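Seddale burglary reduction grant: progress to the end of May

We have marked property at 800 homes so far, against a target of 1,473. Break-ins on the Athanasiadis estate fell from four to two over the period. I would not read much into that. The same streets had a quiet spring before the grant began, and Uvo Road, where we did no marking, fell too.

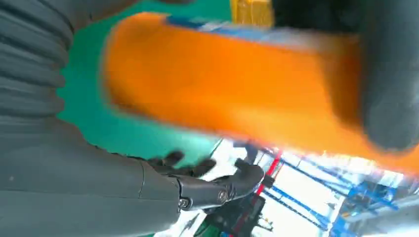 Gray robotic hand with its fingers partly raised.

Efthymia Katsaros is still waiting for the garage break-in records from Vudasance. Without them the claim in our bid, that marked goods are stolen less often, remains untested. Thanasis Fragkou wants to order more door stickers. I have asked him to hold off until we have the records, and would rather spend the money on shed locks.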